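I will defend the bed as the best folding table in any home, and I'll do it happily! Ironing boards are too narrow, and the kitchen table always has crumbs on it. A bed lets you spread a sweatshirt out flat, sleeves and all, with room left over for the pile.
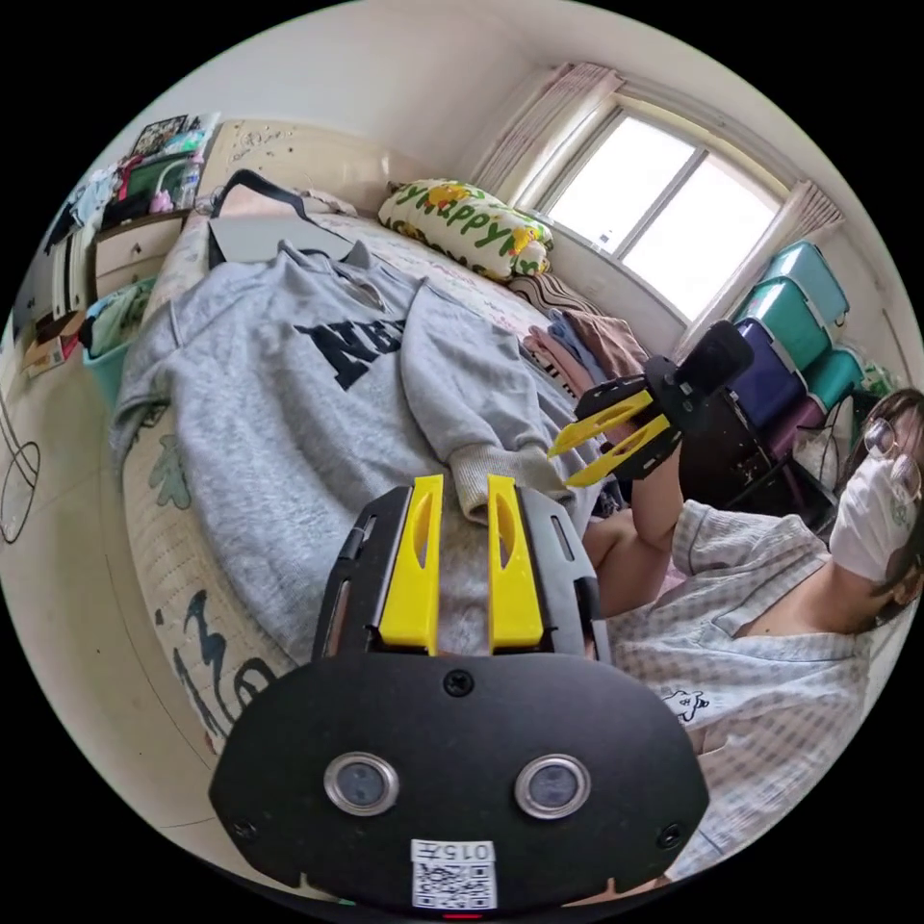

Home & Habits

A grey sweatshirt on a cream quilted bedspread, window light coming in past pink curtains: lovely. Two minutes on the sleeves is time well spent. And the pile has to go before you can sleep, so it does get put away (mine does, most Mondays).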